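4.2 Tracking the state of the word

The planner of Section 3 assumes that it always knows which strokes are already placed and which pieces are still free. In the word-building task this assumption is hard to keep. The pieces are flat, they have only a few colors, and the same bar can be the stem of one letter or a leg of another. For this reason we do not keep one single guess of the layout. The tracker, which we call Kurkum, holds a set of 200 hypotheses, and each one gives every detected piece to a slot of the target word or to the free pool.

The target word is read once from the card at the back of the table and then it stays fixed during the episode. After that, each new head-camera view updates the weights of the hypotheses.
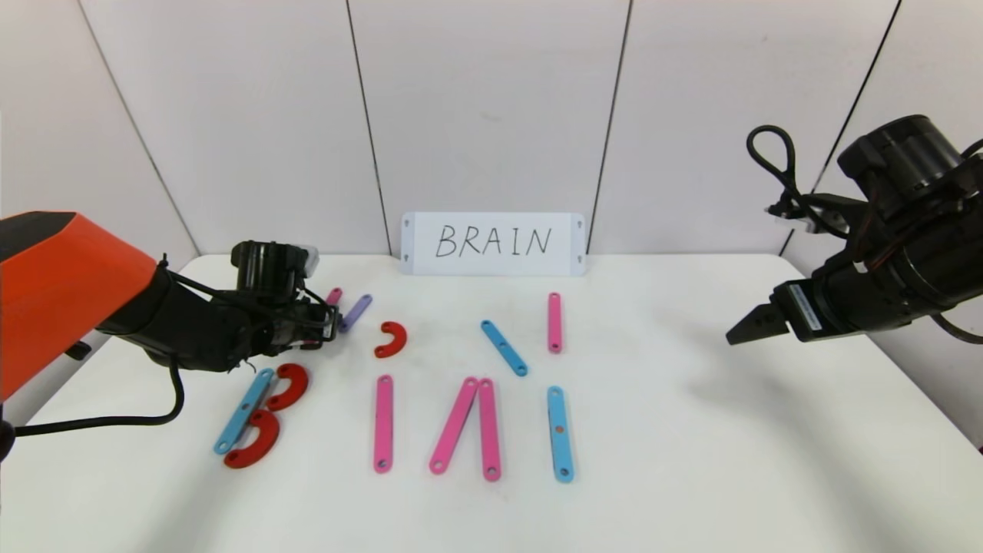
A slot has a pose tolerance of 12 mm, and it is marked as filled only if the hypotheses that agree on it hold more than half of the total weight. We tried a stricter rule at first, but the planner then waited too long before every grasp. With the present rule it can begin to plan the next stroke while the color label of the last one is still uncertain.

Arcs are easier than bars. A red arc can belong to B or to R, and its size usually decides which bowl it is. Bars are more difficult. Two pink bars which meet at the top are a strong cue for an A without its crossbar, but one pink bar which stands alone can be the stem of R, a leg of A, or just a piece from the pool that lies near the front row. Figure 4 shows such a layout: the B is formed at the front left, the two pink bars lean together, and a blue bar stands upright to their right, while the other pieces remain toward the back.

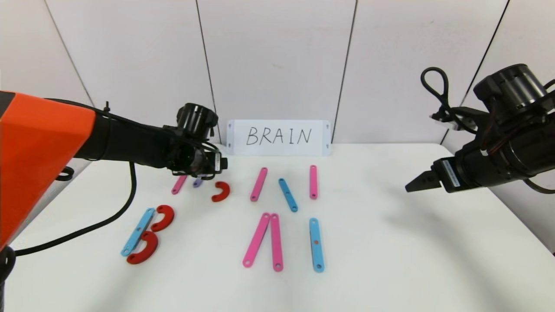 Figure 4. Head-camera view of the BRAIN task with both arms over the table. The front row is matched to the slots of the word, the pieces behind it are candidates for the free pool.

4.3 Use of the wrist view

The head camera sees the whole table, but its view of a single piece is sometimes blocked by a gripper. It is also weak for deciding if a bar is one part or several parts lying on each other. We therefore added a second module, Milimska, which works only on the wrist image. It looks for bar outlines and for the holes, and it compares the color seen inside a hole with the color of the bar around it. When the two colors differ, the piece is marked as stacked and the grasp height is computed again.
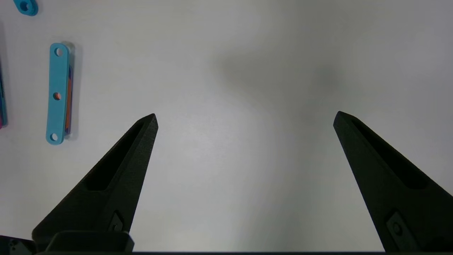 The fingers themselves must be masked before this step. Their dark tips reach to the middle of the image, and without the mask the outline detector took the finger edges as bars. We use a fixed mask for each gripper opening – 49 openings are stored, and the values between them are interpolated. Shadows were a smaller problem than we expected, because the outline detector works on the color channels and the shadows on the table are almost gray.

The two modules do not run at the same rate. Kurkum is updated with every head image, and Milimska is called only when the planner asks for it, normally before the gripper goes down. If the two results disagree, the wrist result is used for the height and the head result is used for the position on the table. We trained the hole detector on 1118 wrist images labeled by hand. Images in which a bar is cut by the image border were kept in this set, as the detector meets them often when the gripper is open and not yet centered on the piece.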